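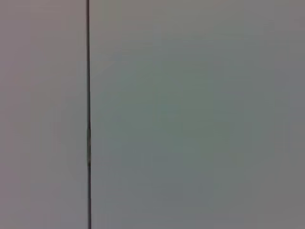

Game Industry Practice, week 4 handout
Kazimír Kadlec — notes to go with the lecture, not a replacement for it

Topic: demos. Why studios make them, what goes in, what goes wrong.

Reading first: the Flirnham postmortem (course page, the long version). Skim the budget part, read the playtest part properly.

1. What a demo is

Playable piece of an unfinished or finished game, free, limited. Limits come in a few kinds:
- by time (plays for 30 minutes then stops)
- by content (first chapter, one map)
- by feature (no saving, no multiplayer)
Content limits are most common for small studios. Time limits annoy people who read slowly or wander off to look at stuff. Keep that in mind for the group work.

Don't mix up with: beta (testing servers and bugs, players know it's rough), early access (paid), vertical slice (made for publishers, usually never released). Last year half the exam papers used "beta" and "demo" as the same thing. Lost marks.

2. Vertical slice vs public demo

The slice shows a publisher what the finished thing will look like. Person from the team often sitting right there, steering around the broken door. A public demo has no one steering. So tutorial has to work, menus have to work, quitting has to work.

Flarmont is our main case here. They took the slice they'd shown publishers and put it out to the public in December with hardly any changes. Slice started in the middle of the story, with nine abilities unlocked. Players had no idea what the buttons did. 2,469 downloads in the first week, 842 people got past the first room. Look at those two numbers for a minute before you read on.

The team's own reading: first room too hard. My reading: first room was fine for someone who'd had the two hours before it. Both are worth arguing, pick one and defend it in seminar.

3. Where to cut

Questions to ask, in any order:
- Does the player do the main verb of the game in the first few minutes? (jump, build, trade, whatever)
- Is there one thing they get near the end that they'd want more of
- Does it stop at a point that feels like a stop? Not mid-fight
- What happens to the save file

On saves — players hate redoing the opening. Carrying progress over is nice but it locks you in: change the inventory system after the demo and every old save is a problem. Prevov carried saves over and then spent 14 days before launch writing a converter. They said they would do it again. I'm not so sure.

Also cut for size. A huge download for twenty minutes of play puts people off, and the unused levels sitting in the build will be found and posted online. Strip teh build. Every year.

4. Measuring

Minimum set to record: started, finished tutorial, quit point, finished demo, clicked through to the store page. More than that is fine if someone is going to look at it. Ask for consent, say what you collect, make "no" a real option.

Quit point matters most. Median playtime by itself tells you little, a person stuck in a menu also has playtime.

Small warning re wishlists: a demo can lower them. Someone who liked the trailer plays it and finds out it's not for them. Is that bad? Seminar question. Think about refunds before you answer.

5. Taking it down

Leave it up after launch or pull it? Arguments for leaving: keeps bringing people in, costs almost nothing. Against: it gets old. Kiss left theirs up for two years with the original controls, which the full game had dropped in the second patch. Reviews of the full game complaining about controls it didnt have anymore. If it stays, it needs an owner on the team.

For next time
Groups of 4. One page plan for a demo of any game released without one. State the limit type, the start point, the stop point, what gets measured. No mockups needed. Bring it on paper, the upload folder is still full.

Slides are from April 2025, the store screenshots in them may look different now.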